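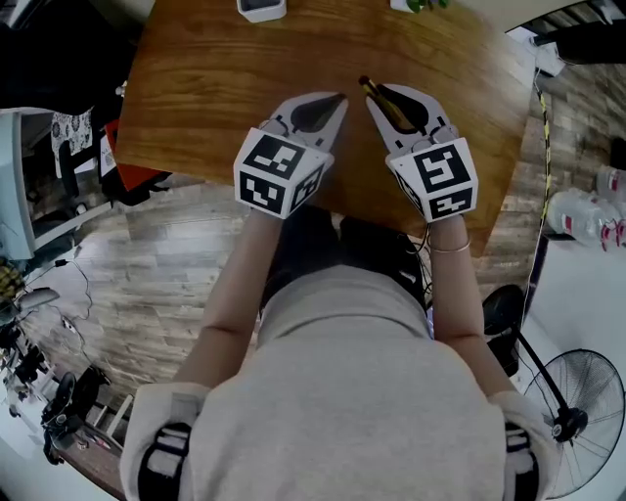

The Plarari Writing Table

I've sold a lot of tables in my time and this is the one I keep taking home (well, I took one home and my sister Ita took the other). It's a small wooden table with a warm, orangey-brown grain and darker streaks running through it, and the corners are rounded off so you can squeeze past it in a tight room without bruising a hip. Mine does letters in the morning, homework in the afternoon and jigsaws until somebody needs the space for dinner!

Size: 116 cm long, 49 cm deep
Finish: warm brown, satin
Assembly: legs bolt on, wrench in the box
Delivery: flat, one carton

People ask me all the time whether it's big enough for a proper desk. For one person, yes – a notebook, a good pen, a little plant at the back and you still have elbow room. Two laptops side by side is pushing it. If you want two people working at once, look at the Drurico instead, which is the same idea but a fair bit longer.

I like it best on a gray floor, where the color really comes up, but we've had it on cream carpet in the Niltthorpe shop and it looked lovely there too. The streaks vary from table to table. If you'd like a quieter one, put a note on your order and Aoife Rafferty will go through the stock and choose for you. She's very patient about it.

Looking after it is easy. Wipe it with a damp cloth, dry it off, and use a coaster for hot mugs. Mine has one pale ring from a teapot and I've stopped noticing it. Fountain pen ink should come off quickly if you catch it right away, so don't leave it overnight like I did.

The price is $147 with the legs included. The matching Doherty stool is sold separately, and it tucks right under when you're finished. We expect the next batch in November, and you can reserve from it now if the finish you want is showing as sold out.

Questions before you order? Send us a message through the shop page and either I or Aoife will get back to you.

– Ita's sister, Ms. Cullinane, at the Niltthorpe shop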